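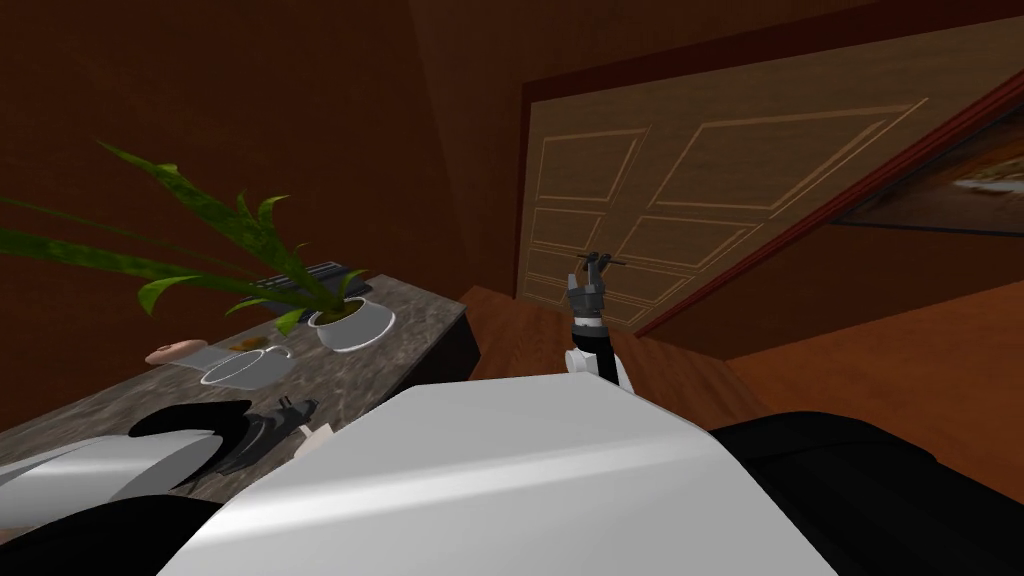
Arben Vidmar wrote in after my last post to tell me that I had the rent question backward. His point was that people don't leave Skorkville over the rent, they leave over the commute, and if the bus to Ikstead ran past seven in the evening half of them would have stayed where they were. I have been chewing on that for a week.

Some background for anyone who hasn't read the earlier posts. I moved from Skorkville to Ikstead in October. My old place was 866 a month for one bedroom, with heat included and a laundry room in the basement. The new one is 1,000 even, heat not included, and it's smaller. On paper I made a bad trade and I said so in the last post, and then I blamed the landlord, who sold the old building to Grullent. They sent everyone a letter about "updated terms" and I took it as my cue to go.

Arben's comment made me get out my old bank statements. I was spending 40 a week on gas and parking, and more in the weeks when the car acted up. That alone covers the gap in rent. I knew the number was there but I had it filed under "car" in my head and never put it next to the apartment.

Then there is the time. I used to leave at 6:20 and get home after six if the bridge was clear. Now I walk to work. It takes 15 minutes, or 20 if I stop at Vukčević for a roll and a coffee, and I stop there more than I should. I haven't worked out what the rolls cost me in a month and I don't plan to.

So on the money he's right, or close to it. Where I don't agree is the idea that a later bus would have kept me there. I tried the bus for most of a winter. The stop is on the far side of the county road with no crosswalk, and the schedule posted on the pole was two years old. A later bus is still that bus. My neighbor across the hall rode it for years and liked it, so maybe it comes down to the person.

What I miss is mostly small. The old kitchen got sun in the morning. The hardware store would cut a key while you waited and also tell you who was selling a snow blower. Here I have to drive out to the highway for a key, and the person cutting it is usually also running the paint counter.

I also miss having a basement. When I moved I got rid of a table saw, two bookcases and a box of jars I had been saving for no reason I can name. I don't miss the jars. The saw I could use right now – the closet shelf in this place sags in the middle and I'd like to replace it with something thicker. The lumber yard will cut one board for free and charges after that, so I need to measure it right the first time.

A couple of people asked if I would sell the car now. Not yet. My sister is still out past Skorkville and there's no good way to get there without it. I did drop it to the lower mileage rate on the insurance, and that took one phone call and a photo of the odometer.

Next post will be about the heating bill, once I have a full winter of them to add up.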